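Warness Boosters sponsorship meeting, January 26, 2024
My notes, typed up the same night

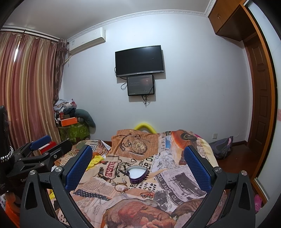
We started with the Merko deal, and I'll admit I talked too long on it. They want their logo on the girls' soccer warmups and have offered $3504 for the season, paid in two parts. I said the logo should be small. Think of the one on a flat-screen TV, a little mark in the middle of the strip under the screen - you know it's there and you still watch the game. Most people liked that. Approved, with the size to be settled before we order.

Grirkar next. They'd pay $400 for a banner at the Thambiah field, but they want to be the only sports drink on it. We argued this one for a good while! I was against, and I lost. It's a one-year deal and we look at it again in June.

Player endorsements: any kid who gets an offer talks to the athletic office before signing, and no school colors or uniforms in the ads. I'm writing the one-page handout for parents. We'll print 200.

Warmup order is 36 sets. Sizes are still missing for the JV goalies.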